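**Noonan folding floor loom, 8 shafts**
Made by Vastgate – item 461 – ships flat from the Hostovari shop in June

I've been weaving on a Noonan at home long enough to have worn the finish off the front beam, so I'm the one who gets to write this page. It's the loom I point people to when they've outgrown a table loom and want to use their feet (your shoulders will thank you!) but don't have a spare room to give up.

Let's start with the folding, as everyone asks. The back beam swings up, the front beam tucks in, and you can do both with a warp on, as long as you let off a little tension first. Mine lives folded behind the couch and comes out after dinner. You do have to lift the treadles and hook them up out of the way, and I forget every single time and hear them drag across the floor. There's a leather strap for it. Use the strap.
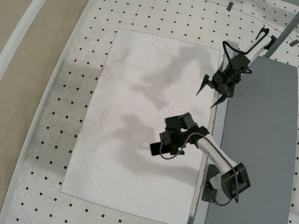

The castle is tall for a folding loom, so you get a nice wide shed, even at the outer shafts. I weave a lot of cotton dish towels and some wool blankets in panels, and it handles both. Very sticky wool, the kind that grabs its neighbor, needs a bit of help with a shed stick on the first few picks. Linen is lovely on it if you keep the tension up and the room isn't too dry.

What you get in the crates:

- the loom frame, beams and castle
- eight shafts with wire heddles already hung
- treadles and the tie-up cords, cut and looped
- one steel reed (tell us which dent you want in the order notes)
- lease sticks, a threading hook and a paper manual

What you don't get is a bench, a raddle or any shuttles. I'd hold off on the bench until you've sat at the loom on a kitchen chair for a week and worked out how high you like to be. The matching Vastgate bench is handsome, but it's a little low for me and I'm not tall.

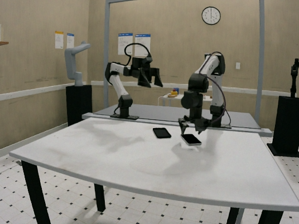 *White tabletop, with two arms mounted at the far edge.*

Putting it together is a job for an afternoon and two people. Vastgate says one person can do it, and maybe one person can, but the loom weighs more than 90 pounds and the castle wants to tip while you're feeling around for the bolt. Lay the side frames on a rug, get all the bolts in finger-tight, stand the whole thing up and then go round with the wrench. If you tighten as you go, the last cross-piece won't line up and you'll be back at the beginning, grumbling.

The tie-up took me longer than the frame did the first time. The cords are good – smooth, no stretch that I've noticed – but the manual's drawing of the knot is tiny and a bit gray. Magdy Farouk, who runs our shipping bench, now tucks a knotted sample into each hardware bag so you can copy it. Keep that sample! I keep mine pinned inside my knitting bag.

Noise: it's a wooden loom with a hanging beater, so it thumps. Felt pads under the feet help the people downstairs more than they help you. The ratchet has a loud click, and I've come to like it, but if you weave at 5 a.m. in a small apartment you may get comments. 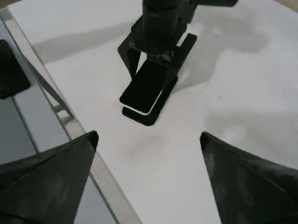 Gladys Cuadros

A few things I'd change, now that I've praised it so much. The brake pedal is on the right and sits close to the last treadle, so in wide shoes you'll catch it. I weave in socks. The heddles are fine, but there aren't enough of them on the front shafts if you like dense plain weave, and you'll want an extra bundle or two (we carry them, and so does pretty much everybody). And the finish comes up a bit rough under the breast beam, where your knees go. Fine sandpaper and a rub of Plundeo loom wax sorted mine out in ten minutes, and the wax smells nice too.

Upkeep is easy. Wipe off the lint, wax the shaft tracks when they start to squeak, and check the bolts after the first month, then whenever you change a warp. Don't store it folded next to a radiator. Wipe the reed with a dry cloth before you put it away in a damp basement, or you'll be picking rust marks out of white cotton.

Returns are the part I wish were simpler. We can take the loom back unopened, or opened and unassembled, as long as the crates are all there. Once it's been bolted together we can't sell it as new, so please do come and try the shop one first if you live anywhere close. It always has something on it. At the moment that's a twill sampler that half our customers have added a few picks to, and it looks wonderfully lumpy. 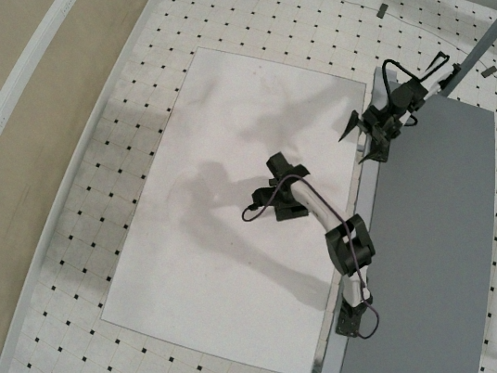
Gladys Cuadros
Loom and yarn buyer, Hostovari

Ordering: add item 461 to your cart and write your reed size in the notes. The loom comes in 3 crates, sometimes on separate trucks, so don't panic if the beams show up without the castle. Extra heddles, the bench and the Plundeo wax are all on the accessories page and can go in the same shipment.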